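Cletermont Youth Swim Program
Progress report to the Haworth Fund
29 September 2020
Prepared by Orathai Ruangrit, program lead

Where we are

You asked for a plain account of the first half of the grant, so I'll begin with the pool, which was closed for more of it than any of us had in mind when we wrote the application. The Cletermont pool reopened in the summer with a lane limit and a new set of rules, the longest of which concerns the use of the hair dryers. We started lessons the same week.

So far 94 children have taken at least one lesson. The target for the full year is 400, and I can do that subtraction as well as you can. Most of the gap comes from the school groups, which made up the bulk of our original numbers and have not been allowed on a bus since spring. Family sign-ups have been better than planned, helped along by parents who had run out of other places to take their kids.

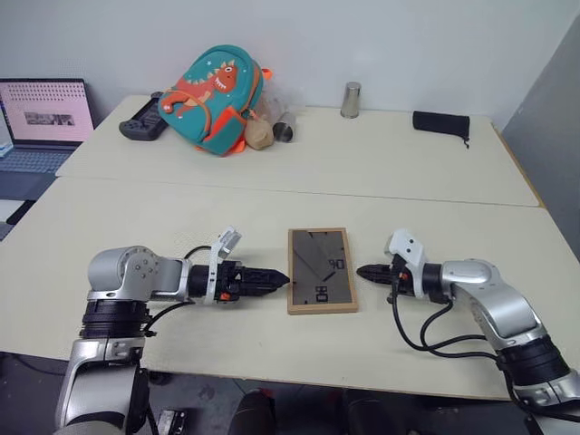

Lessons and coaching

We run groups of eight, down from the size we proposed. The coaches like it so much that I expect a fight when we go back. Children who came in holding the wall are mostly swimming a width on their front, and the older group has moved on to treading water and a sort of backstroke that steers like a shopping cart.

Buppha Khamphan joined as head coach and rewrote the beginner plan in her first two weeks. The old plan had a whole session on getting in. Hers has them in the water before they've finished telling her why they can't go in the water. She has also asked for shorter kickboards, and the request is in the budget section, where she told me to put it.

Attendance is steady except at the early slot, which we offered because the pool offered it to us. It is poorly attended by children and only slightly better attended by me.

Money

We have spent less than planned on transportation (see buses) and more on pool time, as smaller groups need more hours for the same number of kids. With your approval we'd like to move the unused bus money across to lane rental and take the kickboards out of the same line. Equipment came in on budget. The booking system, Jitico, did not - the quote left out the part where people can book.
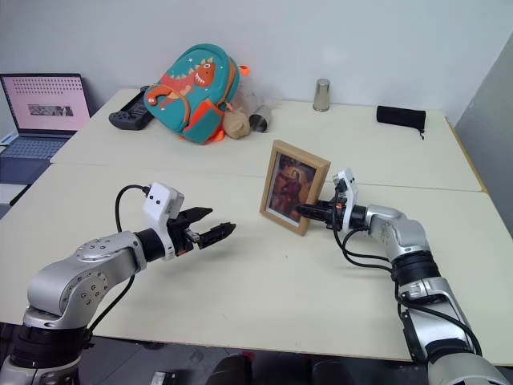

The booking problem did at least push us to call every family on the waiting list, and those calls filled two more groups at Namevance, the small pool across town. It's shallow and very warm, and the beginners love it. The lifeguards there have asked us to keep the singing down.

Next steps

The Namevance groups continue through November. Coach training for the winter block is booked, and Buppha is running it herself. We'd like to talk with you about a lower target for the year, ideally before I have to put the old one in another report. If the schools come back we can add groups quickly - the coaches are willing and the lanes are there in the afternoons. The revised budget is attached, with the bus line and the kickboards marked for your signature.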